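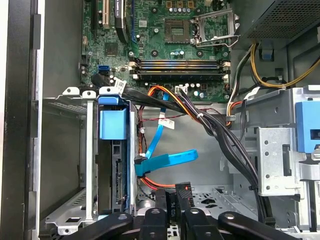

Hefin Trevor wrote in to ask why the memory gets left in so long, when on his bench it comes out before anything else. He has lost two sticks to a dropped screwdriver and would sooner have them in a drawer.

Fair point. At Estemgate the memory stays in until the drives and the loose cables are dealt with, mostly out of habit. The slots are easy to reach either way, and the latches at each end only need a push outward.

## Desktop towers, Estemgate bench

2 September 2019

The Zarudden batch came in at the end of August, 32 towers in all. Most are going back out through Bowen once they have been checked and given a clean. The ones that can't be saved get stripped, and the metal and boards go to Zastik in separate crates. The asset numbers start at 1476 and the list is kept on the clipboard by the door.

The side panel comes off first and the tower goes down flat with the inside facing up. After that, look before pulling anything. Cables in these cases tend to cross over the board, and it's easy to tug a plug that you meant to leave alone.

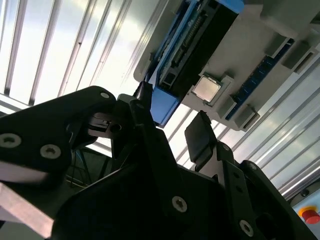
*Computer parts on the gray mounting plate, ribbed ceiling panels behind.*

Small parts are kept apart from the cases. Screws go in the lidded tubs, sorted by thread, and anything that doesn't match goes in the odd tub to be looked at later. The odd tub is full again.

For the drives, undo the data cable and the power cable before touching the caddy. Pull on the plug and leave the wire alone. Some of the data plugs have a small metal clip that has to be pressed down, and the older ones just slide off.

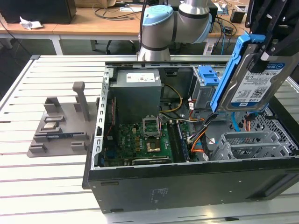

Blue caddies are worth keeping even when the drive has failed. They crack at the corners if they are forced, and replacements cost more than they should – Bowen had 9 spares left at the last check. Put the drive and its caddy in the same bag with the asset number written on the outside, then move to the next machine.

Sockets without a processor should be left alone apart from closing the lever. The contacts bend very easily and can't be put right with a fingernail, whatever you may have read. 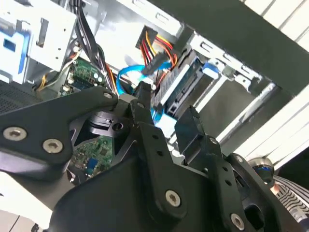
*Drive cage with its blue rail, black cables to the right.*

Dust is the last job before testing. A soft brush and low air will do for the grilles and the power supply mesh. Hold the fan blades still while you do it.

Towers that pass go on the lower shelf with a green tag. Next up are the small form factor machines, starting at shelf 149.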